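18 Feb 2021
Jorow notebook, dining room clear-up, sim side

Started late. The build had decided overnight that cups were a kind of wall, so the planner refused to go near them. Fixed by reloading the collision set from December, which I had been told was obsolete. It is obsolete. It also works.

Purpose of today, for whoever reads this after me: get the clearing routine through the messy room without human help, then rewrite the shift sheet that goes to the Dreltholm crew. The first job is engineering and the second is diplomacy, and I was hired for the first.

Background on the sheet. The old one had a line for each person on the late shift: tables, floor, bins, dishes, drawers. The draft Wemari sent us has a line for the robot and then one line for everybody else, which says "support." I asked what support meant and got back a diagram. There are arrows in it. As far as I can tell from the arrows, support means doing what the robot doesn't, at the moment it doesn't do it, without being told in advance when that will be. The crew used to call this "the job."

Morning runs all used the messy layout, left arm free, right arm starting by the table. The order of work is still the sore point. Jorow wants to do the tabletop first, far end to near end, then the floor. Every person I have watched clear a dining room picks up the cup on the floor first, because they are about to walk there. Jorow has no fear of stepping on a cup. I have a note to myself to give it one.

Start pose as of late morning, nothing moved yet, paper cup still down in front of the chair:

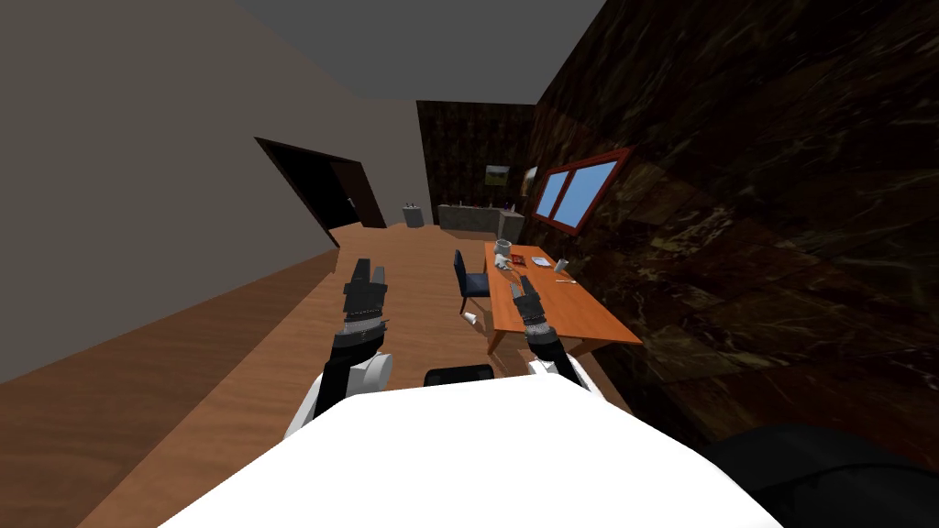 Someone has written under last week's entry that the order isn't the problem at all. Let it do the table first if it likes, the note goes, but then it has to finish the table, because a half-cleared one is worse than a dirty one: on a dirty table you know where you are, and on a half-cleared one you have to work out whether the machine left the spoon there on purpose. The note also asks whether "support" is paid at the old rate or the new one, and whether there is a new one.

I have no answer on the rate and have passed it upstairs, where I imagine it has been given a ticket number. On the half-cleared table they are right, and we had it down as a success. Our scoring gives partial credit per item. A run that clears most of the table and gives up gets a decent mark, and then a person gets the rest of the table plus the puzzle. I spent two months being pleased with those marks.

So, new rule, in since lunch: a table is done or it isn't. If Jorow gives up partway it has to flag the table and say which items it skipped. The flag goes to the tablet by the door. The crew's opinion of the tablet is on file.

Reran the whole back catalog under the new rule, 1848 episodes. I won't put the resulting percentage here as it will get copied into a slide by itself. It went down. It went down in a way that made me get up and refill my coffee.

Where it went down, in order of annoyance:

Thin things lying flat. Anything like a spoon or a knife near the wall side of the table. The right arm comes in over the top, decides it can't get under, retracts, comes in again. Cap on retries is now 4. Before today there was no cap, and one episode from the catalog is simply the arm nodding at the cutlery until the clock ran out.

Cups that are nearly upright. Upright is fine and fallen over is fine. In between, the pose estimate flips from one to the other and the wrist flips along with it.

The chair. It is tucked in on the side where you would want to stand. A person moves it with a hip. We have no hip. Na (the scheduling layer, for newcomers — it isn't short for anything, I asked) currently handles the chair by marking it as "staff assist," so somebody gets called across the room to shift a chair eight inches and go back to what they were doing. I counted this as 2 calls per table in the simulated shift: once to move it, once to put it back. Changed it so Na saves those up and asks once for the whole room. Better still would be to ask at the start of the shift, when people are walking through anyway. Haven't tried that.

Afternoon went on storage, which nobody upstairs asked for and the crew did. Their view, which has come back to us on every feedback form, is that the clearing was never the hard part. Clearing is the part where you get to move about and talk. The dull end of it is opening things, putting stuff away, closing things, and finding that the last person put it all in the wrong place. We automated the talking part first, as it had the nicer demo.

The trouble with going in low near open storage is that the wrist view loses most of the room. One large plain surface up close and the localizer has nothing to hang on to. Run 5 stopped with the fingers open, nothing in them, and the open compartment off to the right:

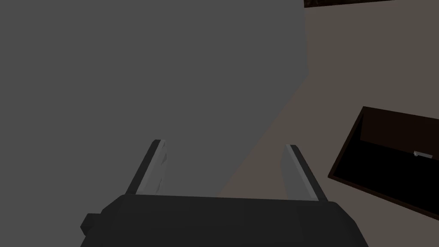
Confidence at the stop was poor enough that halting was the correct call, and I've logged it as correct, though the summary page paints it red like every other halt. Changing the color would do more for morale than half of what's in the plan. A stop that asks for help early is cheap for the person who gets called. A confident reach into the wrong place means somebody on the late shift sorting it out at the end of a long evening, with the robot parked politely to one side.

Tried two fixes. Backing off and raising the wrist before the final approach helps, and costs time we'll be asked about. Using the head view to hold the position while the wrist view is blank is the proper answer and crashed the build. The stack trace is in the usual folder.

Shift sheet, second attempt. I've taken out "support" and put the tasks back as tasks, with a name space next to each: chairs, flagged tables, storage, tablet. Tablet is now listed as work, which it is. Wemari will want it back down to one line, and I'll send it to Dreltholm first so that there are two of us complaining.

Left for tomorrow:
Ask again about the rate. Ask in writing.
Floor cup before table, behind a switch, so I can run both ways and show the difference.
Chair request at start of shift.
Head view crash.
Do not delete the December collision set, whoever you are.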